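Skombridge Community Hall and Gardens Association
Minutes of general meeting, 30th June
Main hall, start 7.05pm

Chair: Daiane Vieira
Minutes: Sânziana Crăciun (typed up same night, sorry for the shorthand)
Present: as per sign-on sheet. Quorum ok.
Apologies: Merham playgroup rep, both Stanton Street delegates, the bowls people.

1. Previous minutes

May minutes taken as read. One correction, item 6 said the side gate would be locked at 8pm, should be 9pm. Moved and seconded, carried.

2. Matters arising

Side gate. New padlock on. Keys with Daiane, choir and the plot holders' rep. Playgroup still want one. Agreed yes but they sign for it.

Noticeboard. Perspex still cracked. Quote never came. Sânziana to ring again, if no answer try the glazier in Merham.

Lost property. Box is overflowing. Anything left by the next meeting goes to the op shop. One very good thermos in there if it's yours.

Piano. Tuned. Middle section much better, top end "as good as it'll get" according to tuner. Nothing on the lid please, there's a fresh ring mark already.

3. Correspondence

In: letter from council re bin days, changing for Stanton side only, our side stays as is. Email from Tudose Roofing, see item 5. Card from the quilters saying thanks for the longer tables. Complaint from neighbour on the north boundary re the passionfruit vine coming over fence, with photos. Another complaint, different neighbour, re car doors late at night after the trivia.

Out: reply to council asking about the green bins, nothing back. Thank you note to the school for lending chairs.

Vine: discussed for longer than it needed. It's our vine, root is on our side, so ours to cut. Plot holders to cut back to the fence line before it gets going again in spring. Some feeling that the neighbour has been eating the passionfruit. Chair moved us on.

Car doors: sign near exit asking people to leave quietly. Trivia organisers will also say it from the mic at end of night.

4. Money

Opening balance was read out, no questions. Hall hire for the month came to $562, which is up on May mostly from the two birthday bookings. Power bill down a bit. Water bill up, see gardens.

$235 owing from the dance class for last term. They have been emailed twice. Daiane to have a word in person, they're perfectly nice and probaly just forgot.

Petty cash tin to be kept in the office cupboard and not in the kitchen drawer. Receipts please. Three dockets in there with nothing written on them.

Question from the floor, could we take card payments at the spring fair. Various people have used the little readers, fees differ. Bring back next time with actual numbers.

Report accepted.

5. Roof

Main item of the night.

Leak over the stage left corner is back. Bucket there now, please don't move it. Tudose Roofing came out and went up, their email says flashing has lifted along the back edge and two sheets have rusted through at the overlap. They reckon the rest of the roof has years in it yet if the gutters are kept clear.

Two options in the email:
Patch. Reseal the flashing, replace the two sheets. One day's work.
Full back slope. All new sheeting on the south side plus new gutter. Most of a week, hall closed for it.

Discussion. Strong support for the patch now and apply for a grant for the full slope. Against that, we patched last time and here we are. Someone asked if insulation could be done at the same time as full slope, yes it can, and it would make sense as the hall is freezing at the moment (it was freezing during this discussion too, several people still in coats).

Choir worried about closing for a week close to their concert. Agreed no closure before the concert whatever happens.

Asked whether the water has got into the ceiling lining. Tudose say there's staining but it's sound. Want that in writing.

Motion: go ahead with patch, get written advice on the ceiling, start on grant application for full back slope incl. insulation. Moved D. Vieira. Carried, one against.

Actions: Daiane to book Tudose. Sânziana to find the grant form and closing date. Anyone who has written one of these before please put your hand up.

6. Gardens

Plots. All 32 taken, waiting list open. Plot by the shed has been let go, grass up to the knee. Holder has been unwell. Agreed nobody to be chased, neighbours either side will keep it down until they're back.

Water. Bill is up and it's winter so something's wrong. Suspect the tap by the compost bays. Turn the meter off overnight and read it morning and night, plot holders' rep to do this over a couple of nights and report. If it's a leak underground then it's a plumber.

Compost. Bay two is full, stop adding to it. Bay three is the open one. Please no citrus by the bucketload, and no bread, there have been rats. Chook manure arriving soon, bags will be stacked by the shed, limit per plot to be decided when we see how much there is.

Seedlings. Broad beans and garlic went in and are up. Brassicas hammered by cabbage moth again, netting helps if you peg it down. Spare netting in the shed, left hand side.

Tools. The good spade is missing. The other spade is not the good spade. If it's in the back of your ute please bring it home.

Fruit trees. Pruning morning proposed for the stone fruit and apples. Loppers need sharpening first. Date to go on the noticeboard once perspex is sorted, or taped to the door if it isn't.

7. Bookings and calendar

Spring fair. Date to be set next meeting. Stallholders from last year get first offer. We had 38 stalls and that was tight, particularly near the doorway, so same number again and no more. Sausage sizzle same team. Jumping castle discussed, insurance is a pain, left it.

Trivia. Going well. Questions on cricket to be kept to one round.

Film night. Projector globe gone. Cost of globe is nearly the cost of a second hand projector. Table till we know.

Quilters want the small room on an extra afternoon. Clashes with homework group in term time, free in the holidays. Agreed holidays only for now, look at it again next year.

Wedding booking enquiry, first one in ages. Wants to hang lanterns off the beams. Ok so long as no nails and no ladders other than ours. Daiane to write back.

8. Kitchen

Wash up roster not working, same few people every time. After any hire the group using the kitchen does its own dishes and wipes down the benches. Cups in the dishwasher open side down or they come out full of dirty water. Scrape plates first. Turn it on if it's full, don't leave it for the next lot.

Oven door seal ordered. Urn is fine, it just takes ages, put it on early.

Tea towels going missing. Whoever takes them home to wash, thankyou, but please bring them back again. New ones to be bought out of petty cash, plain ones, nothing fancy.

Milk. Label with the date. Fridge cleared out before the meeting and it was not pleasant.

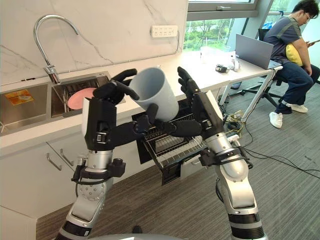
9. Safety and access

Ramp rail is loose at the bottom bracket. Urgent, to be fixed this week. Offer from the floor to do it with masonry anchors, accepted with thanks.

Extinguishers checked and tagged. Exit light over the side door flickering, needs electrician, add it to the list with the outside light so it's one call out.

First aid kit low on bandaids and the saline is out of date. Sânziana to restock.

Carpark. Accessible bay line marking nearly worn off. Ask council if they'll do it when they next do the school crossing. If not we buy the paint.

10. General business

Website. Hire rates on there are still the old ones. To be fixed before someone holds us to it.

Street library. Box out the front is full of encyclopedias again. Please stop.

Heating. Raised by nearly everyone. Wall heater at the back cuts out after ten minutes or so. Could be the thermostat. Add to electrician's list. In the meantime bring a blanket.

Membership forms for the new year are on the table by the door. Fee unchanged. Families can go on one form.

Choir is looking for tenors, any standard.

Thanks recorded to whoever mowed the verge.

11. Actions carried forward

Noticeboard perspex, Sânziana
Tudose booking and ceiling letter, Daiane
Grant form, Sânziana
Dance class account, Daiane
Meter readings, plot holders' rep
Vine, plot holders
Electrician (exit light, outside light, heater), Daiane
Card reader fees, still needs a name
Website rates, still needs a name

Next meeting same time, same place. Supper plate please, we were short tonight.

Closed 8.50pm.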